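The Year I Stopped Buying Shelves

By Abdul-Rahman Lamptey

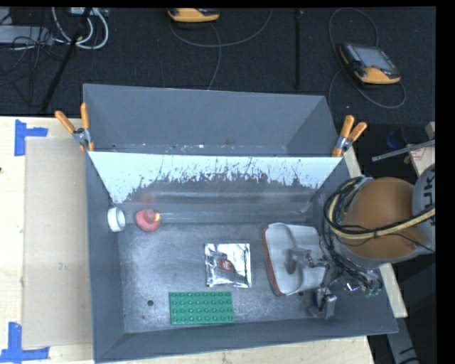

A divided metal bin with spring clamps on either side.

My garage had gotten to the point where I parked in the street all winter and told people I liked the walk. Then my sister came by for dinner, asked to borrow a stepladder, and stood there in her good coat while I moved a treadmill to get to it. She didn't say a word. She has this way of holding her purse.

So I decided to deal with it, and of course the first thing I did was go shopping. I drove over to Humphreys, the big home store off the bypass, and came back with 6 sets of shelves and a label maker. The label maker was a delight! I labeled the shelves before there was anything on them. I labeled the light switch. By the end of the weekend I had very tidy shelves and exactly the same heap of stuff in the middle of the floor, only now there was less floor.

What got me moving again was a used book by a woman who had emptied her parents' farmhouse in Ovley (up to 70 years of saving string, by her account). Her advice is almost rude. Don't sort anything until you've carried it outside. She says you make different decisions about a fondue set when you're looking at it in daylight and your neighbor can see it too.

She's right about that. I put everything on the driveway, and things that had seemed perfectly reasonable indoors looked pretty bad out there. A box of phone chargers for phones I couldn't name. Three croquet mallets, no balls. A bread machine I'd have sworn I gave to my cousin, and that my cousin, when I called him, swore I had too.

The hard part was the paper. My dad ran a small repair shop on Horach Street and kept every receipt he ever wrote, numbered by hand, and the last one in the last book is number 3529, for a toaster. I sat on an overturned bucket and read them for most of an afternoon. I kept that one book and the one from the year I was born, and the rest went to recycling in February, after I'd driven them around in the trunk for a few weeks first.

The rest was easier than I expected. The tools I use went on the wall by the door. The ones I don't went to the tool library at Lakasik Hall, where you can check out a tile saw the way you'd check out a novel (I've since borrowed back my own sander twice, and they were very nice about it). Camping gear got one shelf, paint got another, and I returned four of the sets to Humphreys, minus one bracket.

The car fits now, if you fold in the mirror on the passenger side. My sister still has the stepladder.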